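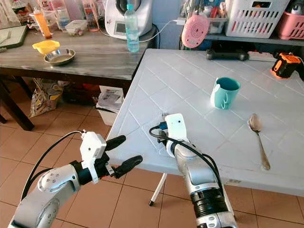
Wasserverband Nundau-Surnau erneuert Hauptleitung im Unterdorf

Nundau. Der Wasserverband Nundau-Surnau beginnt im Mai mit der Erneuerung der Trinkwasserleitung zwischen dem Hochbehälter und dem Unterdorf. Ersetzt werden 425 Meter Graugussrohr, das in den vergangenen Jahren mehrfach gebrochen ist. Den Auftrag für die Tiefbauarbeiten hat nach öffentlicher Ausschreibung die Firma Restrepo erhalten, die Rohre und Armaturen liefert Gevovo.

Die neue Leitung wird in duktilem Guss ausgeführt und liegt auf ganzer Länge im öffentlichen Straßenraum. Private Grundstücke werden nur dort berührt, wo Hausanschlüsse umgebunden werden müssen. Betroffen sind 171 Haushalte. Sie erhalten vor Beginn des jeweiligen Bauabschnitts ein Schreiben mit den Terminen für ihre Straße.

Gebaut wird in vier Abschnitten, beginnend am Hochbehälter. Während der Arbeiten bleibt die Versorgung über eine oberirdisch verlegte Notleitung bestehen. Beim Umbinden der Hausanschlüsse muss das Wasser für bis zu zwei Stunden abgestellt werden. Der Verband bittet darum, vorher einen kleinen Vorrat abzufüllen und Wasch- und Spülmaschinen in dieser Zeit nicht laufen zu lassen. Nach dem Wiederanstellen kann das Wasser kurzzeitig trüb sein. Es genügt, den Hahn im Keller oder am Hauseingang einige Minuten laufen zu lassen, bis das Wasser klar ist.

Die Durchfahrt Richtung Surnau ist im ersten und zweiten Abschnitt nur einspurig möglich, der Verkehr wird mit einer Ampel geregelt. Im dritten Abschnitt wird die Straße für den Durchgangsverkehr gesperrt. Die Umleitung ist ausgeschildert und führt über die Kreisstraße. Müllabfuhr und Rettungsdienste sind informiert. Die Bushaltestelle im Unterdorf wird für die Dauer der Sperrung an den Friedhofsparkplatz verlegt – der Fahrplan ändert sich nicht.

Auf die Wassergebühren hat die Maßnahme im laufenden Jahr keine Auswirkungen. Die Kosten sind im Wirtschaftsplan des Verbands eingestellt. Die Fahrbahndecke stellt die Gemeinde Nundau nach Abschluss der Leitungsarbeiten auf eigene Rechnung wieder her.

Die Pläne liegen in der Geschäftsstelle des Verbands im Rathaus Nundau aus und können vormittags ab 8 Uhr eingesehen werden.

Pressekontakt: Wasserverband Nundau-Surnau, Geschäftsstelle, Rathaus Nundau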